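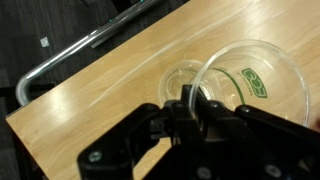
Asked by plasticdrawer in Kitchen and Household – 2,727 views – 2 answers

Can I keep reusing clear plastic takeaway cups, and how do I get the smell out?

We buy cold drinks most weeks and I've started keeping the cups. They're the clear hard-ish kind, in two sizes, and the bigger ones have a green logo on the side. I use them for water at my desk, for the kids' paints, and for sorting screws and beads on the table.

Two problems. The ones that had iced coffee in them still smell of it after a wash in the sink. And when I stack them they jam together so tightly that I've split a couple trying to pull them apart. I have a cupboard shelf full now and my partner wants the lot in the recycling bin.

Is it fine to keep drinking out of them, or should they only be used for craft stuff? We're in Cernano if it matters for the recycling side. I don't want to buy a special cleaner.

Answer 1 (accepted)

Depends what they're made of. Turn one over and look for the number in the triangle. 1 is PET and 5 is polypropylene, and those are the two I see most often for cold drinks. If there's a 7 or the letters PLA, it's probably a plant-based plastic and it will go soft and change shape in hot water.

They're sold as single use, so nobody is going to promise you they're good for a year of drinking. I rinse mine and use them again for cold water for a few days, then they go to the craft shelf. Once the inside is scratched or cloudy I stop drinking from it. Scratches hold old milk and you can't scrub it out without making more scratches.

For the smell, put a teaspoon of bicarb in each cup, fill with lukewarm water, and leave overnight. Rinse, then dry upside down on a rack with a bit of air under the rim. Don't stack them until they're fully dry. Use a soft cloth on the printed side if you care about the logo – the green scouring pads take it straight off.

For the jamming, put a strip of paper towel between each cup and the next, leaving a bit hanging over the rim to pull on. Keep the two sizes in separate stacks as well. A small one dropped into a big one goes further down than you'd think, and then there's no rim to grab.

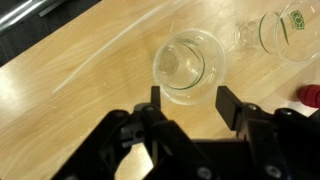 If a stack is already stuck, run lukewarm water over the outside of the lower cup and pour a little cold water into the top one. Wait a minute and twist. Don't squeeze the sides, the split nearly always starts at the rim and runs down.

On recycling, check your council's list. Ours in Patwary takes rinsed cups but wants the lids and straws in the rubbish. I don't know about Cernano.

Answer 2

just chuck them. i had some 1,000 of these in the garage after a school fete and used maybe ten. seedlings are ok in them if you poke holes in the bottom

Comment from plasticdrawer

Thanks. Mine have a 1 on the bottom, both sizes. Bicarb got rid of most of the coffee smell, did it twice. Have cut the shelf down to one stack of each and the rest went in the bin with the yellow lid.

Related: Removing tea stains from a plastic jug (2,511 views)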